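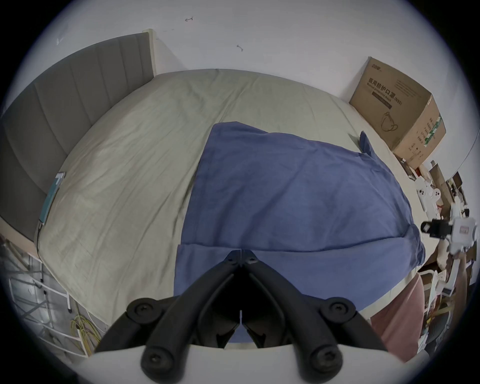
Bed-making is the second practical unit of the Household Services certificate and is assessed on the same terms at both teaching sites, Brarkenville and Cusar. Students are expected to know the order of layers before attending the practical session. The fitted sheet goes on first and is secured at all four corners; with a pale sheet, such as the grey-green one on this bed, soft creases across the middle are easily overlooked and should be smoothed from the centre outwards. A blanket may be laid folded over on itself, as the blue one is, until the sheet has been checked. Books and other personal articles, like the teal one lying near the headboard, are to be moved to a bedside surface and returned afterwards.

Home | Courses | Timetable | Library | Contact

Unit 2: Sheets, blankets and headboards

2.1 Fitted sheets. Begin at the headboard end. Lift the mattress corner with one hand and draw the elastic beneath it with the other. Do not pull the sheet by its middle.

2.2 Blankets. The upper edge should lie level with the shoulders of the sleeper. Fold lines should run parallel to the foot of the bed.

2.3 Upholstered headboards. Dust gathers in stitched channels. Brush downwards with a soft dry brush before clean linen is brought into the room. Water is not to be used unless the care label permits it.

Preparation: read Zheng, chapter 2, and the Tremumitz linen guide, page 125. A written account of no more than 1000 words is due on Tue 23 February. Work submitted late will be marked in accordance with the course regulations issued in October.

This site uses cookies to remember your settings. Accept | Manage preferences

Contact the Course Office | Copyright Brarkenville College | Back to top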